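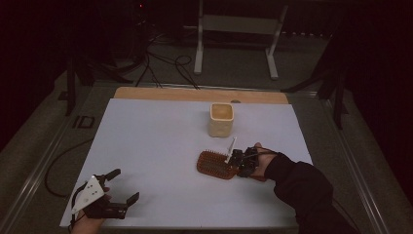 Brush bench, Wiltville workshop
17 April 2022

Carrying on with the cushion pads. Zbigniew Pawłowska is away until after the next delivery, so I am writing more down than I normally would. He will want to see what was done to the old stock before he orders any more rubber.

Stock on the bench

Paddle brushes only. The round ones can wait, and the wooden-backed ones from the Skinner house clearance are still in their crate and should stay there until the woodworm question is settled. I am not having them on the same shelf as the horsehair.

Reddish-brown paddle brush with the short dark bristles: no work listed against it. Leave it as it is.

The Plastholm pads arrived in one bag, all marked batch 403. The last lot were softer. These have a faint smell, the sort you get from a new hot water bottle, and they take a thumbprint slowly. I put one next to an old pad and pressed both with the flat of a ruler. The old one came back at once. The new one took its time but did come back fully. I don't know yet if that matters in use. Write to Plastholm and ask if they have changed the mix. The invoice is in the blue folder, behind the insurance letter.

Cleaning

Old routine was warm water with a bit of washing-up liquid, brush held bristles down so that water doesn't run in through the air hole. Fine for anything that has just been used and neglected. It does very little for hairspray. The hairspray sits at the base of the bristles as a grey crust, and picking at it with a pin marks the rubber.

Tried bicarbonate paste on a scrap brush. It lifted the crust in places and then dried white between the rows, and I spent longer getting the paste out than I would have spent on the crust. Not doing that again.

Tried surgical spirit on a cotton bud on the other half of the same scrap brush. Crust came away well. The rubber went dull where the spirit had pooled. I wiped it over with a damp cloth and left it overnight, and it was still dull this morning. It has not cracked. I would use spirit on a customer's brush only if they had been told about the dulling first, and only with the bud squeezed out.

Best result so far is dull and slow: soapy water on an old toothbrush, worked along the rows, then a rest under a wet cloth, then the toothbrush again. Put this on the card above the sink.

Drying

Bristles down on a towel, away from the radiator. I found one brush on the radiator itself yesterday and I know whose it was. The pad had lifted along one side and the air hole had gone oval. It may go back if it is left alone. If not, it is a pad replacement and we pay for it.

Glue

Turen contact glue is still the one to use round the rim. I tried the cheaper tube again as there was half of it left, and it strings badly. You pull the nozzle away and it trails across the bristles, and once it is on the nylon it has to be cut off. The rest of that tube is now in the bin.

Method with the Turen, for whoever does the next lot:

Scrape the groove back to clean plastic. A dental pick is better than the craft knife.
Wipe the groove and the lip of the pad with a dry cloth.
Thin coat on both. Leave until it stops looking shiny.
Start the pad at the handle end and work round with the bone folder.
Press the last bit in with the air hole open. If the hole is covered, the trapped air pushes the far edge out again.
Elastic bands over scrap card, not straight on to the bristles.

The tin says a short wait before handling. I left mine overnight. One that I flexed too early came up at the corner, and I had to scrape it and start again.

Wear test

The stroke rig is only a weighted arm and a length of doll's hair pinned to a cork mat, turned by hand with the clicker counting. Did a long run on a brush with a 403 pad, over 3,000 strokes in all, with a break for lunch. No bristles lost. The pad had a slight dip in the middle at the end of the run, and I could still see it when I packed up. The rim had held all the way round.

Same run on the old soft pad: stopped at 77. A bristle pulled through and took its ball end with it, then the ones beside it began to lean. That pad was perished before I started, going by the colour of the underside, so it isn't a fair comparison. I am noting it anyway. A better one would be a soft pad that has been kept in the dark. There might be some in the tall cupboard, bottom shelf, in the tin with the lid that sticks.

The cork mat is getting chewed up along the pin line. Turn it round before the next run.

Ball ends

Checked for missing ball ends by drawing each brush across a pair of old tights. It catches straight away on a bare pin, and you can then find the row by eye under the lamp. Of this week's lot, 2 had bare pins. Both are cheap brushes and the owners have been asked if they want to go on with them. A dab of resin on the pin tip does work for a while. I wouldn't promise anything past August.

Prices

We are not charging enough for pads. Most of the time goes on scraping the groove, and the price on the board was set when we were only gluing down lifted edges. I would like to split it into two lines, refit and replace, and charge cleaning separately unless a pad is being replaced. Zbigniew to decide.

To do

Letter to Plastholm about the mix.
More elastic bands, the wide kind.
Look in the tall cupboard for soft pads.
New cotton buds. Wooden sticks if the shop has them, as the plastic ones bend.
Ask the Skinner family if they want the crate back when it is empty.
Turn the cork mat.
Check the radiator brush again before deciding on the pad.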